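Robots at Work: What Happens at the Flirden Parcel Centre?

A guide for readers aged 8 to 11

What is automation?

Automation means letting a machine do a job that a person used to do by hand. A washing machine is one kind. A robot arm that moves boxes is another.

What is the work?

The Flirden centre sends out small parts for bicycles. On a busy day in April it sent 2275 parcels. Each part must be taken from a tray and placed in the right box. Before the robots came, people did this standing up, for the whole of a shift.

What has changed for the people?

Ngozi Okoro used to pack boxes. She now looks after two robot arms. She was given lessons first, and she still packs the parts that are an awkward shape – long cables, for instance.

Tipene Ngata chose to stay at the packing bench. He says that his back aches less now, but that the room is noisier and he has fewer people to talk to. The centre has moved the tea break so that everyone can take it together.

Some workers were worried about losing their jobs. This is a fair worry, and it does happen in some workplaces. Staff at Flirden met the managers to discuss it before the first arm was switched on.

How does a robot hold things?
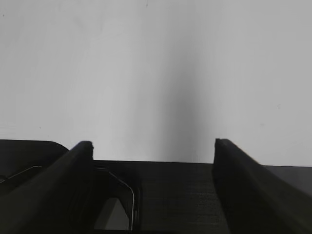

A robot arm needs something like a hand, and this is called a gripper. Engineers can fit a small camera near it, so that the robot has a view of its own work. The two black fingers have a wide gap between them, with nothing held there and a plain pale wall beyond. To pick up a part, a gripper of this kind closes its fingers on either side.

Words to know

Gripper: the part of a robot that holds things.
Shift: the hours a person works in one day.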